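The little dish by the door

We moved out to Killness in October, two of us and 131 boxes (the removal firm wrote the number on the invoice, or I would never have believed it), and I have been meaning ever since to write about the business of keeping a small house in order. It's a smaller house than the one in Drornden, by a good long way, and things that used to vanish politely into cupboards now sit out and look at me. 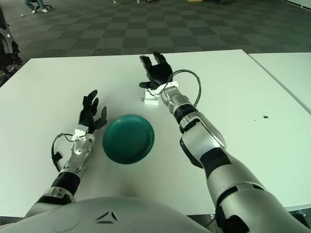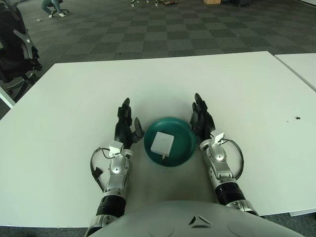 What has saved us, more than any shelving, is giving the small daily things one place to land. My grandmother did it with a chipped saucer on the hall windowsill, where you would find her door key, her bus money and usually a cough sweet, and she never once went out of the house patting her pockets. I thought it terribly old-fashioned at the time. Now I'm all for it, and it needn't be anything special - a round teal plate with a raised rim will do nicely, because the rim stops things wandering off across the table. I like a dark colour too, so that a small white something shows up against it when you're half asleep and already late.

The trick, if you can call it that, is to be strict about what goes in. Ours takes keys, the shed padlock and whatever has come out of coat pockets that day, and it gets emptied every evening while the kettle boils. We started with 4 dishes, one in each room, and that was far too many! All we had done was spread the muddle out evenly and give it a nice border. We're down to two now, one by the front door and one upstairs on the landing.

Paper is another matter altogether and I won't pretend I've got it beaten. The post from Mesten still goes to the old address half the time and arrives here in great fat bundles, and I have a drawer of it that I open, sigh at and close again. I did buy a proper letter rack at the market in Semaan, a lovely heavy thing, and at the moment it is holding seed packets and a wooden spoon.

Next I want to tackle the cupboard under the stairs, where the boxes marked "misc" have gone to live. I'm waiting for a properly wet afternoon and a fresh packet of ginger biscuits, and then I shall make a start.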